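Speaker notes: Keeping slices alive long enough to be useful
Wernen lab methods day, afternoon session
Stela Crăciun

Slide 1. Title

Say hello, thank Hinojosa for the slot. Remind people that questions can come at any point, but recordings questions are easier after slide 5.

Slide 2. What we wanted

We work with thin slices of mouse hippocampus. We wanted to record from the same slice for 14 days without moving it. Most of our slices were going quiet well before that. Cells at the edge went first and the middle followed.

I came to this from instrument repair, so I looked at the plumbing before I looked at the biology. Say this early. It explains why the talk is mostly about tubing.

Slide 3. The old setup

Static dish, half the medium swapped by hand every other day. Point to the two dips on the trace. Each dip lines up with a medium change. The slice recovers, but a bit less each time.

We tried warming the medium first. It helped with the dips. It did nothing for the slow decline.

Slide 4. The Bridden chamber

Our own build, named after the street the workshop is on. Slow flow from below, slice on a membrane, electrodes from underneath. The lid stays shut for the whole run. First version leaked at the inlet. Second version trapped bubbles under the membrane, and a bubble there kills a patch of tissue overnight. The third version has a sloped floor so bubbles roll to the outlet.

Pause here. Somebody always asks about the slope. We tried a few angles by hand and kept the one that worked. No model behind it.

Slide 5. Results

We ran 12 slices in the third version. Nine were still firing at day 14. Spike counts per slice on the last day are on the right. The highest is 2,155 in the ten-minute window. Don't spend long on that one, it's a single slice and the others are lower.

Mention that the three failures were all in May, when the incubator was being serviced and the temperature wandered. We have not left them out.

Slide 6. What we don't know

We can't say whether the firing on day 14 means the same thing as on day 2. The bursts get longer and we see fewer of them. It could be the network maturing, or it could be damage. Staining is under way.

If asked about human tissue: we have not tried it.

Slide 7. Sharing the design

Drawings and parts list are in the Grillport folder on the shared drive. The cap on flow rate is set in the pump script, so check it before you change the tubing size. Anyone who wants to borrow a chamber should write to me first, as there are only two spares and one of them is the leaky version.

Leave this slide up for questions.

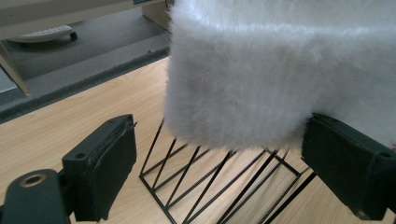
If there is time left, go back to slide 3 and show the longer trace. The second dip is easier to see there.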